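Home | Archive | Bench notes | Budget | Contact

Wednesday, May 27, 2020

Spent the morning on the second-half equipment list. Chibuzor Adeyemi wants it on his desk by Friday with every line justified in one sentence, which is fair, and with no line marked "misc," which will be harder. The current draft has 32 lines. I think nine of them are cable.

The big item is still the second arm. Fascombe quoted again and the price has not moved since March, but the lead time has. They now want a deposit at order and will not commit to a delivery week. Inura will commit to a week but only for the shorter-reach model, and the shorter reach does not cover the far side of the table unless we move the base in. If we move the base in, the camera mast has to move too, and then the calibration plate location is wrong. I wrote all of this down for Chibuzor and then deleted half of it. He needs the conclusion: Fascombe arm, deposit now, accept the uncertainty.

Controller for the second arm is included in the Fascombe price. The safety relay is not. I missed that in the first draft and have added it as its own line. Also added a spare teach pendant cable, after some thought. The one we have is fine, but it is the only one, and it is not stocked locally.

Went through grippers after lunch. Three options on the sheet:

Brevham parallel gripper, sealed, steel fingers. Good force feedback. Expensive, and the fingers are narrow for cloth.

Shih soft gripper, pneumatic. Would need a compressor, and there is no line for a compressor. Also noise.

Keep printing our own fingers on the existing motors and buy spares for everything that wears.

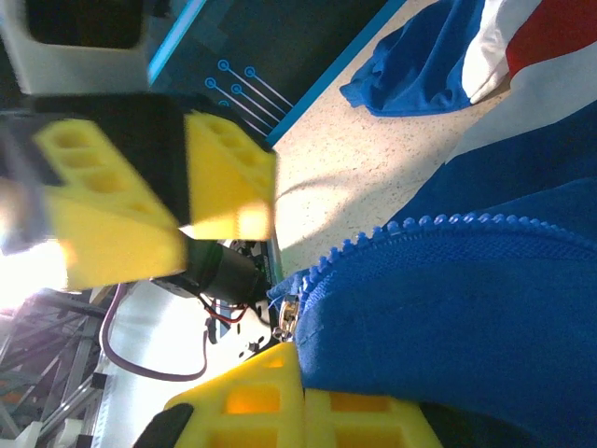 The third option costs the least and I am inclined to take it for garments at least. The printed fingers are cheap enough to treat as consumables, and changing the pocket pattern takes one evening on the printer. What decides it for me is the zipper work. The yellow fingers close on a piece of blue fabric right beside the metal slider, and the tip can be given whatever shape that needs. With the Brevham we would be paying for a machined finger each time we changed our minds, and we change our minds often. The wiring is the weak point in my view. Red and black leads off the motor are thin and out in the open, and the purple cable hangs in a wide loop below it. So the spares line now includes a proper cable guide, strain relief, and two sets of leads made up in advance. I would rather pay for connectors than for an afternoon with a soldering iron.

Put $600 against finger material and pads together. Last period we spent nearly that on filament alone, but a good part of it was failed prints from before the enclosure was fixed. I do not want to pad the number. If it runs over, I will say so then.

Test garments are a separate line. Chibuzor asked why we cannot bring things from home. The answer is that zipper types need to be controlled: coil and molded, closed end and open end, at least two pull shapes. A bag of donated clothes gives us whatever it gives us. I asked for 5 of each type so that one can go out of service when the tape frays. Threads start to come loose at the end of the tape and after that the vision results are not comparable with the earlier runs.

Things I took off the list: the second workstation (the old one is slow but works), the label printer, and the tall cabinet. Things I did not take off although I expect to be asked: the torque screwdriver and the second calibration plate. The plate is cheap and the existing one has a chipped corner.

Did not get to the service contract. Fascombe offers it by year or by hours run, and I do not have a decent figure for hours. The log only records program starts. Need to write a small script to add up motion time before I can compare. Maybe an hour of work tomorrow, if the table is free.

Freight is also missing from everything except the Inura quote. Sent two emails. Left the cells blank and colored them orange so they do not get read as zero.

Current total is over the ceiling by a little less than the price of the safety relay. The relay stays. I will look at the cable lines again in the morning.

2 comments | 5 shares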